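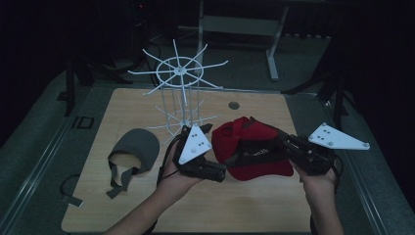 사냥총은 어디에서 자야 하는가

이레샤 셀바나야감
2019년 5월 26일

저는 총을 쏘지 않는 사람입니다. 그러나 총이 있는 집에서 자랐고, 지금은 총을 경찰서에 맡기는 나라에서 살고 있습니다. 이 두 가지 경험 때문에 저는 사냥총의 보관 문제에 대해서 의견을 가지게 되었습니다. 한국어는 제가 어른이 된 후에 배운 언어이므로 표현이 조금 딱딱할 수 있습니다. 그 점은 미리 양해를 부탁드립니다.

제가 어린 시절을 보낸 엔드포트는 습지와 숲 사이에 있는 작은 도시입니다. 10월이 되면 남자 어른들의 절반은 새벽에 집을 나갔습니다. 우리 집 총은 복도 끝에 있는 좁은 장 안에 있었습니다. 장에는 자물쇠가 있었지만 열쇠는 그 장 위에 놓여 있었습니다. 어머니도 알고, 저도 알고, 놀러 오는 사촌들도 알았습니다. 그때 우리는 그것을 위험이라고 부르지 않았습니다. 오히려 그 장은 할아버지의 시계와 비슷한 물건이었습니다. 존중해야 하고, 만지면 안 되고, 언젠가 물려받을 물건이었습니다.

한국에서 사냥하는 분을 처음 알게 되었을 때 저는 매우 놀랐습니다. 그분은 사냥을 하려면 경찰서에 가서 자기 총을 찾고, 끝나면 다시 맡긴다고 설명하셨습니다. 저는 그 말을 잘못 들었다고 생각해서 다시 물었습니다. “본인의 총인데 왜 집에 두지 않습니까?” 그분은 제 질문이 더 이상하다는 얼굴로 웃으셨습니다. “집에 둬서 뭐 하게요?”

이 대답을 저는 오랫동안 생각했습니다. 집에 두어서 무엇을 하는가. 엔드포트에서는 아무도 이렇게 질문하지 않았습니다. 총을 집에 두는 것은 신발을 현관에 두는 것과 같은 일이었습니다. 그런데 사냥철이 아닌 때에 사냥총이 집에서 하는 일은 무엇입니까? 닦는 일, 손님에게 보여 주는 일, 그리고 그냥 있는 일입니다. 앞의 두 가지는 즐거운 일이지만, 세 번째 일에는 값이 있습니다. 아이가 있는 집, 술을 마시는 사람이 있는 집, 마음이 아픈 사람이 있는 집에서는 그 값이 아주 비쌀 수 있습니다.

삼 년 전에 고향에 갔을 때 저는 사냥 모임의 저녁 식사에 초대를 받았습니다. 모임의 회원은 73명이고, 그중에서 제가 아는 얼굴은 이제 몇 명뿐이었습니다. 식사가 끝날 무렵에 저는 한국의 제도를 이야기했습니다. 나누완이 아니라 그의 형이 화를 낼 줄 알았는데, 제일 먼저 반대한 사람은 평소에 조용한 누완 베굼이었습니다. 그는 정부가 열쇠를 가진다면 그 총은 이미 내 총이 아니라고 했습니다. 또 자기는 평생 한 번도 사고를 낸 적이 없는데 왜 사고를 낸 사람과 같은 대우를 받아야 하는지 물었습니다.

저는 이 말이 어리석다고 생각하지 않습니다. 책임을 잘 지켜 온 사람에게 새로운 의무를 주는 일은 언제나 조금 불공평합니다. 한국의 독자들께서는 이런 감정을 가볍게 보실지도 모르겠습니다. 그러나 제가 아는 사냥꾼들은 동물의 길과 바람의 방향을 알고, 필요 이상으로 잡지 않는 것을 자랑으로 여기는 분들입니다. 그들에게 “당신의 총을 맡기십시오”라는 말은 “당신을 믿지 않습니다”라는 말로 들립니다. 제도를 설명하는 사람이 이 점을 모르면 대화는 시작하자마자 끝납니다.

그런데 같은 식탁에 메나카 초두리 씨도 있었습니다. 메나카 씨는 학교에서 아이들을 오래 가르쳤고 사냥도 저보다 훨씬 잘 아는 분입니다. 그분은 누완의 말을 끝까지 듣고 나서 질문을 하나만 했습니다. 지난 사냥철이 끝난 후에 총을 꺼낸 날이 며칠이었느냐는 질문이었습니다. 누완은 나흘이라고 대답했습니다. 그중 이틀은 청소였습니다. 식탁이 조용해졌고, 그다음에는 누군가 생선 요리 이야기를 시작했습니다.

물론 반대하는 쪽에도 실제적인 이유가 있습니다. 엔드포트에서 경찰서까지의 거리는 한국의 군 지역보다 훨씬 멉니다. 북쪽의 와니가세카라 마을에는 247가구가 사는데 경찰서가 없습니다. 그곳 사람에게 총을 찾으러 도시까지 다녀오라고 하면 하루가 없어집니다. 농작물을 망치는 멧돼지는 그 하루를 기다려 주지 않습니다. 한국에서도 농사를 지으시는 분들이 비슷한 불편을 말씀하시는 것을 저는 들었습니다. 새벽에 밭이 엉망이 된 것을 보고 나서 절차를 밟아야 하는 사람의 마음은 저도 이해할 수 있습니다.

그래서 저는 한국의 제도를 그대로 다른 나라로 옮기자고 주장하지 않습니다. 제 주장은 더 작습니다. 사냥총은 사냥철이 아닐 때 주인의 침실에서 먼 곳에 있어야 한다는 것입니다. 그 장소가 꼭 경찰서일 필요는 없습니다. 마을의 공동 보관소도 가능하고, 두 사람의 열쇠가 있어야 열리는 보관함도 가능합니다. 중요한 것은 화가 난 사람이나 절망한 사람과 총 사이에 시간이 조금 생긴다는 점입니다. 그 시간 동안 전화가 올 수도 있고, 잠이 들 수도 있습니다.

한국의 제도에 대해서도 한마디 하고 싶습니다. 맡기는 제도가 있다고 해서 모든 위험이 사라지지는 않습니다. 총을 찾아가는 순간에 창구의 직원이 그 사람을 얼마나 살펴볼 수 있는지, 저는 잘 모르겠습니다. 서류가 맞으면 총이 나갑니다. 저는 이 창구에 있는 분들에게 더 많은 시간과 교육이 필요하다고 생각합니다. 얼굴을 아는 사람끼리의 짧은 대화가 도장보다 나을 때가 있기 때문입니다. “요즘 어떻게 지내세요?”라는 질문을 규칙에 쓸 수는 없겠지만, 그 질문을 할 여유는 만들 수 있습니다.

아버지는 일흔이 넘으신 후에 사냥을 그만두셨습니다. 총은 팔지 않고 이웃 도시의 보관소에 맡기셨습니다. 제가 권한 것이 아니고 스스로 결정하신 일입니다. 복도의 좁은 장에는 이제 우산과 낚싯대가 있고, 열쇠는 아직도 장 위에 있습니다. 지난번 통화에서 총이 그립지 않으시냐고 여쭈었더니 아버지는 새벽이 그립다고 하셨습니다. 그리고 올해는 습지에 물이 많아서 오리가 일찍 왔다는 이야기를 길게 하셨습니다.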